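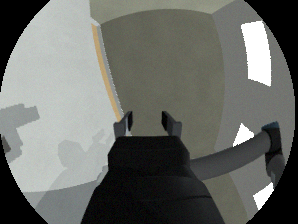

Terkora: two arms, one round tray

Terkora is a simulated copy of the bench we're building in the back room of the Wikska shared workshop, plus a growing pile of recordings made in it. We wanted to practise the fiddly bits before risking real fingers (ours or the robots'), and it got out of hand in the nicest possible way. Release 11 is the biggest so far, with 763 episodes, and all of them are rendered. If you're after real camera footage you won't find any yet.

Carol Ellwood did the room and the furniture. Sanne Verstraete wrote the arm control and the recorder, and both of us did the driving, mostly on Wednesday evenings.

What's in the folder

episodes/ holds one subfolder per run, with joint positions, gripper commands and the rendered views
scenes/ holds the starting layouts, including the ones we gave up on
perrin/ is the playback tool, which needs nothing fancy
destov/ is the controller we drive the arms with, and you only need it for recording new runs
notes.txt is our running diary, spelling mistakes included

Views are saved at 30 frames a second. Joint data has its own timestamps, so please line the two up by time and don't go by row number. We did it by row number for most of January and spent ages blaming the gripper.

The tray task

The main job is taking open tubes from the round tray, orange or grey, and the operator chooses which colour to go for at the start. It's a lovely little problem! The tubes can be very close together, the divider bar gets in the way of a wide approach, and a fingertip has to go inside the ring while the other stays outside. Get the angle slightly wrong and you shove the neighbour along as well. We kept plenty of those runs, marked "nudge" in the episode label, and they're among the most useful ones for testing a recovery move. 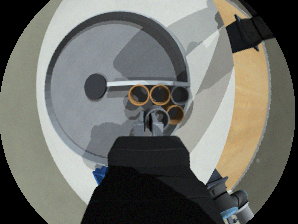

Getting started

1. Unpack the whole folder somewhere with a short path. Perrin is fussy about long ones.
2. Run perrin/check first. It lists any episode with a missing view.
3. Open episode 13. It's slow and tidy and makes a good first look.
4. Switch between the wrist views and the room view while it plays. The wrist views are round with black corners, and you should leave them uncropped if you want to use our lens settings.
5. Try changing the light direction in the scene file. Shadows from the arms fall right across the work surface, and moving them is a great way to find out whether your tube finder is secretly a shadow finder.

The room view takes in both arms and the long table, with the tray, the control box and the blue bin on it. Use this one for checking clearances. When the grippers are working side by side it's very easy to lose track of an elbow from the wrist views alone. 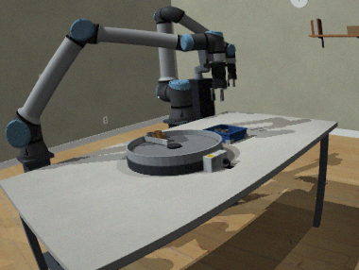 Can I use just one of the arms?

Set the other one to "parked" in the scene file and it will hold still for the whole run. The recorder still writes its joint columns, so your loading code doesn't need changing.

Things we know are wrong

Round edges come out slightly faceted, most noticeably on the tray rim. Contact between two tubes is a bit too slippery. Wrist views include a lot of frames where the gripper is nowhere near a tube and is simply looking at floor or wall, and we've left these in on purpose: a detector trained only on tray close-ups got terribly excited about knots in the floorboards. They carry the label "away", with the fingers usually open.

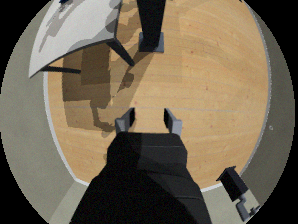
Terkora notes, release 11, page 2

Labels

Each episode has one main label: "clean", "nudge", "drop" or "away". Sanne did the first pass and Carol went through them again, and where we disagreed the label has a question mark after it. Some 30 episodes still have one. Opinions welcome, especially on the difference between a drop and a very enthusiastic release.

Joining in

New layouts are very welcome. Send the scene file with a couple of runs recorded in it, and tell us which version of Destov you used. Please keep the table height as it is, as the real bench is already cut to match.

Next on the list is a layout with more tubes in the tray, and after that the first side-by-side runs on the real arms. We can't wait to see how far off the simulation is.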